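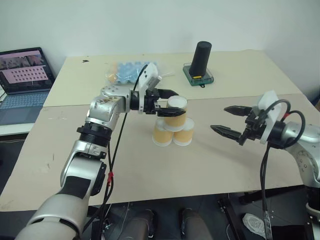

Juvinside copos: LEIA-ME do conjunto de episódios com falha

Oi! Se você caiu aqui procurando os episódios bonitinhos de empilhar copos, é a outra pasta. Nesta ficam as gravações em que a coisa desandou, e eu peço por favor que leia até o fim antes de jogar tudo num treino (já fizeram isso, e a política aprendeu direitinho a amassar copo).

O que tem na pasta

São 454 episódios da bancada de dois braços, todos com a mesma tarefa: pirâmide de três copos de papel emborcados, dois embaixo e um em cima, e uma garra cuida do copo de cima. Cada episódio traz o vídeo da câmera da cabeça, as posições das juntas dos dois braços, a abertura comandada das garras e a abertura medida. Essa última coluna é a estrela da história, já chego lá.

O que deu errado

Em fevereiro a garra esquerda começou a apertar além do que a gente mandava. No começo era pouquinho, o copo saía meio oval e eu botei a culpa no papel, que veio de um lote novo da Flavton. Troquei de lote e nada mudou. Aí um dia, no meio de uma sequência, a garra fechou até o fim, o copo dobrou no meio e o braço continuou subindo como se nada tivesse acontecido, levando a pirâmide inteira junto. Ninguém se machucou, mas o Aslak Solberg estava com a mão em cima da mesa arrumando os copos de reserva e levou um baita susto. Eu também!

Passei um domingo inteiro olhando os registros e achei duas coisas. A primeira: o cabo que sobe para o punho tinha folga no conector, e com o cotovelo dobrado a leitura de abertura congelava no último valor bom. O controlador achava que os dedos ainda estavam longe do copo e mandava fechar mais. A segunda é culpa minha mesmo: o limite de corrente da garra estava desligado no arquivo de configuração desde um teste antigo, e eu esqueci de religar. Uma falha sozinha dava copo oval. As duas juntas davam copo destruído.

Como reconhecer a falha nos dados

Olhe a coluna gripper_left_measured. Se ela ficar com exatamente o mesmo valor por mais de 200 ms enquanto gripper_left_command está mudando, é o congelamento. Marquei esses trechos com a etiqueta sensor_frozen. Os copos amassados levam cup_crushed, e as quedas da pirâmide levam stack_fall. Um episódio pode ter mais de uma etiqueta, e a stack_fall foi posta à mão, vendo vídeo por vídeo, então se achar erro me avise que eu corrijo com gosto.

O braço direito não apresentou o problema em nenhum episódio. Mesmo assim eu não usaria as gravações dele como referência de "normal", porque em muitas ele só fica esperando com a garra aberta.

O que mudou na bancada

Conector trocado, cabo preso de novo com mais sobra no cotovelo, limite de corrente religado. O programa agora se recusa a iniciar se o limite estiver desligado, e para os dois braços quando a leitura congela. Botei também um aviso sonoro da Viklund que toca antes de qualquer movimento. É irritante, eu sei, e vai ficar.

Regra nova para quem for gravar: mão na mesa só com os dois braços em pausa. Pausa de verdade, com o botão apertado, não vale "ele está paradinho". E quem está sentado perto da mesa também precisa alcançar o botão de parada sem levantar.

Limitações

Iluminação sempre igual, um tipo de copo só, e a mesa tem uma emenda que atravessa o tampo e às vezes confunde o detector de bordas. Os relógios do vídeo e das juntas podem discordar em até 90 ms. Para achar o instante exato do aperto, confie nas juntas.

Uso

Serve bem para treinar detector de falha e para testar critérios de parada. Para imitação, não recomendo. Se publicar algo com isso, cite a equipe Wiltberg e mande o link, que eu adoro ver onde foram parar meus copos amassados.

Pendências: falta revisar 2 episódios em que o vídeo começa depois das juntas. Por enquanto estão com a etiqueta check_me.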